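Niltero Prindus, kit de limpieza para el interior del coche: cuatro semanas de uso

Lo compré en junio porque el viejo cepillo ya no daba más y porque tengo perro. Pelo por todas partes. Barro. Un café con leche que lleva en la alfombrilla trasera desde el invierno. O sea, prueba dura.

Versión corta: bien el cepillo, muy bien las brochas, flojo el líquido. Sigo abajo con detalles para el que tenga tiempo.

Qué trae

Una bolsa de tela con cremallera (la cremallera se atasca), un cepillo de cerda dura, un juego de brochas, una bayeta de microfibra, un bote de limpiador de 305 ml y un rascador de goma para el pelo. Instrucciones en una hoja doblada, letra minúscula, traducción regular. Pone "frote con cariño". Pues vale.

Lo pedí por la web de Arneo, llegó en dos días. Caja algo golpeada, dentro todo entero.

Cepillo y rascador

El cepillo, sin quejas. Mango grueso, no resbala con la mano mojada. En tapicería de tela levanta la suciedad a la segunda pasada, en la moqueta del maletero cuesta más. No lo uséis en cuero, raya. Yo hice la prueba en una esquina y se nota.

El rascador es lo mejor del kit para quien tenga perro o gato. Pasadas cortas, siempre en la misma direccion, y el pelo sale en rulos. En los laterales del maletero no llega bien a las esquinas, ahí aspirador con boquilla fina.

Brochas

Para rejillas, botones y todas las piezas de plástico con nervios donde se mete el polvo y no sale ni soplando. La fina entra entre lamas sin doblarse. La gorda para los huecos de las puertas y los carriles del asiento. Perdió algún pelo el primer día, luego nada.

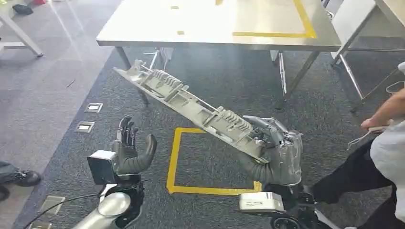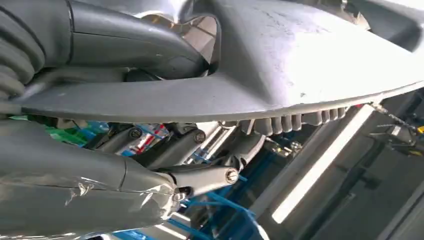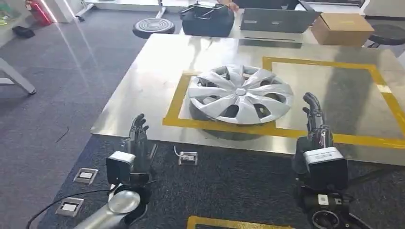 Plástico gris con nervios, y en la última un tapacubos plateado de radios.

El líquido

Aquí baja la nota. Huele fuerte, a limón de baño público, y tarda en irse. En el salpicadero deja brillo si no aclaras, y la etiqueta dice que no hace falta aclarar. Hace falta. La mancha de café salió a medias: tres aplicaciones y queda el cerco. Con el Thakur que usaba antes salía mejor, aunque ese venía solo, sin brochas ni nada, y acababas gastando lo mismo.

También lo probé en los tapacubos. Para polvo normal, pasable. Para lo negro de los frenos, no. Ni lo intenteis, comprad un producto de llantas.

El pulverizador gotea si lo guardas tumbado. Siempre de pie, o adiós bolsa.

La bayeta

Normalita. Después del segundo lavado suelta menos pelusa, al principio dejaba el cristal peor que antes. Para cristales mejor otra.

Precio

Pagué 71 euros con el envío. Caro si solo limpias el coche dos veces al año. Si lo haces cada semana, se amortiza en brochas. He visto recambios del líquido sueltos pero no pienso comprarlos, cuando se acabe vuelvo al de antes.

Lo bueno
Cepillo con buen agarre
Rascador, de diez
Brochas que no se deforman

Lo malo
El olor
Cremallera
Gotea tumbado
Instrucciones mal traducidas

Nota: 4 sobre 5 en las herramientas, el líquido un 2 y gracias. Si lo venden algún día sin bote y más barato, lo recomiendo sin pensarlo. Actualizo si se rompe algo.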